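보낸 사람: Mawuli Sowah
받는 사람: 원격조작 시연 메일링 리스트
날짜: 2024년 3월
제목: Re: 원판 집기 시연, 손목 시점에서 손가락이 물체를 가리는 문제

Zanele 님, 그리고 리스트의 여러분께

답이 늦어 죄송합니다. 지난번에 올려 주신 질문을 아래에 인용하고 문단별로 답하겠습니다. 저희 Kundden 쪽 기록을 다시 열어 보고 쓰는 것이라 수치는 저희 작업대에만 해당합니다.

Zanele Mabuza 님이 쓰신 글:
> 안녕하세요. Traderwood에서 작은 물체 집기 시연을 모으고 있는 Zanele Mabuza입니다.
> 저희는 지난 8월까지 팔을 직접 손으로 잡고 끌어서 시연을 기록했고, 그 뒤로는 리더 팔을 쓰는 원격조작으로 바꾸었습니다. 지금까지 236개 에피소드를 모았는데 조작자마다 접근하는 방식이 너무 다릅니다. 어떤 사람은 위에서 곧바로 내려가고, 어떤 사람은 옆에서 밀듯이 들어갑니다.
> 질문은 세 가지입니다.
> 첫째, 손으로 끌어서 모은 시연과 원격조작 시연을 한 데이터셋에 섞어 학습해도 되는지요.
> 둘째, 납작한 물체를 집을 때 마지막 구간에서 손목 카메라에 물체가 거의 보이지 않습니다. 조작자에게 손목 화면만 보여 주는 것이 맞는지, 고정 카메라를 같이 보여 주는 것이 맞는지 모르겠습니다.
> 셋째, 실패한 시도를 지우시는지, 남기시는지 궁금합니다.
> Tshepo Pillay 님이 예전에 격자 깔판을 쓰신다고 하셨는데 그 이야기도 더 듣고 싶습니다.

첫 번째 질문부터 말씀드립니다.

저희는 섞어 보았다가 다시 나누었습니다. 손으로 끌어서 기록한 에피소드에는 두 가지 문제가 있었습니다. 하나는 고정 카메라 화면에 사람의 팔과 손이 계속 들어온다는 점입니다. 실제 실행할 때는 없는 것이 학습 때는 항상 있는 셈이라, 고정 카메라를 입력으로 쓰는 정책은 성적이 나빴습니다. 다른 하나는 그리퍼입니다. 저희 장비에서는 팔을 끌면서 동시에 그리퍼를 닫으려면 발판 스위치를 밟아야 하는데, 닫는 시점이 사람마다 들쭉날쭉합니다. 밟고 나서 팔이 조금 더 움직이는 경우도 많습니다.

지금은 손으로 끌어서 하는 시연은 경유점을 잡을 때만 씁니다. 시작 자세, 접근 높이, 내려놓는 자세를 기록하고, 실제 학습용 에피소드는 전부 원격조작으로 모읍니다. 이미 모으신 것을 버리기 아까우시면 손목 카메라와 관절값만 써서 따로 학습해 보시고, 그 결과를 원격조작만 쓴 결과와 비교하시는 것이 좋겠습니다. 섞는 비율을 조정하는 방법도 있겠지만 저희는 제대로 시험하지 못했습니다.

기록 형식도 확인해 보십시오. 저희는 한동안 리더 팔의 관절값을 행동으로 저장했는데, 예전에 손으로 끌어서 기록한 파일에는 로봇의 실제 관절값이 행동 자리에 들어 있었습니다. 열 이름이 같아서 한참 뒤에 Hermenegildo Aguirre 님이 발견했습니다. 두 값은 접촉하는 순간에 차이가 납니다. 원격조작에서는 조작자가 물체를 누르는 만큼 리더 값이 더 내려가 있습니다.

두 번째, 손목 화면 문제입니다.

납작한 물체라면 마지막 구간에서 손가락이 물체를 가리는 것은 피하기 어렵습니다. 저희도 카메라 각도를 두 번 바꾸었지만, 손가락 끝이 화면 아래쪽 가운데에 오는 배치에서는 결국 비슷했습니다. 조작자가 마지막에 의지하는 것은 두 손가락 사이의 좁은 틈과, 손가락 바깥으로 나오는 물체의 테두리입니다. 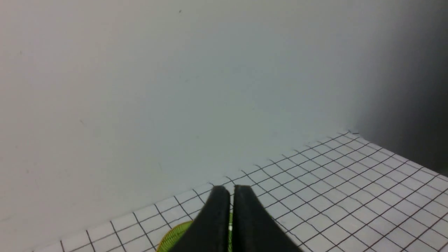

원판 집기 작업의 손목 카메라 화면. 격자 면 위의 연두색 물체가 왼쪽 손가락 옆과 두 손가락 사이 틈으로 조금 보인다.

이 정도만 보여도 손에 익은 조작자는 좌우 위치를 맞춥니다. 어려운 쪽은 높이입니다. 손목 화면만 보는 조작자는 너무 일찍 닫거나 바닥을 누르는 일이 잦았습니다. 그래서 저희는 연습 때는 고정 카메라를 같이 보여 주고, 본 기록에서는 손목 화면을 크게, 고정 화면을 구석에 작게 띄웁니다. 정책이 손목 카메라만 입력으로 받는다면 조작자에게도 손목 화면만 보여 주어야 한다는 의견이 있고, Eliseo Xolalpa 님이 그쪽입니다. 저는 두 화면을 모두 입력으로 쓰는 경우라면 둘 다 보여 주어도 무방하다고 봅니다.

접근 방식은 조작자끼리 미리 정하십시오. 저희 지침은 이렇습니다. 물체 위에서 일단 멈춘다. 손가락 사이 틈에 물체 색이 들어오는지 확인한다. 수직으로 내려간다. 닫고 나서 잠시 기다렸다가 든다. 멈추는 동작이 너무 길면 정책도 그 자리에서 멈춰 버리므로 짧게 하도록 합니다.

격자 깔판에 대해서는 Tshepo 님이 더 잘 아시겠지만 제가 아는 만큼만 적습니다. 시작 위치를 칸 번호로 적어 두면 한쪽에만 시연이 몰리는 것을 막을 수 있습니다. 저희는 목록을 무작위로 섞어 조작자에게 한 줄씩 줍니다. 다만 격자가 있는 면에서만 학습한 정책을 민무늬 면으로 옮기면 성공률이 떨어졌습니다. 최종 작업대에 격자가 없다면 일부는 격자 없이 모으시기 바랍니다.

세 번째, 실패한 시도입니다.

지우지 않고 표시만 합니다. 저희 원판 집기 데이터는 모두 1000개 에피소드이고, 그중 163개에 실패 표시가 있습니다. 학습에는 우선 성공한 것만 씁니다. 한 번 놓쳤다가 다시 집어서 끝낸 에피소드는 성공으로 두되 재시도 표시를 따로 붙입니다. 이것을 빼고 학습했더니 정책이 한 번 놓친 뒤에 빈 그리퍼를 그대로 들고 목표 위치로 가는 일이 많았습니다. 넣은 뒤에는 줄었습니다.

236개라면 더 모으시기 전에 먼저 한 번 학습해서 어디서 틀리는지 보시는 것을 권합니다. 저희는 처음에 3000개를 목표로 잡았다가 중간 점검을 하고 목표를 낮추었습니다. 같은 위치의 쉬운 시연이 너무 많았습니다.

지침 문서와 칸 번호 목록을 만드는 스크립트는 Cuevas 저장소의 demo 폴더에 올려 두었습니다. 읽기 권한이 없으시면 제게 개인 메일로 알려 주십시오. Kilthorpe 쪽에서 리더 팔의 그리퍼 유격을 보정해 보신 분이 계시면 그 방법도 공유 부탁드립니다. 저희 것은 완전히 닫아도 값이 0으로 돌아오지 않습니다.

Mawuli Sowah 드림
Kundden 조작 시연팀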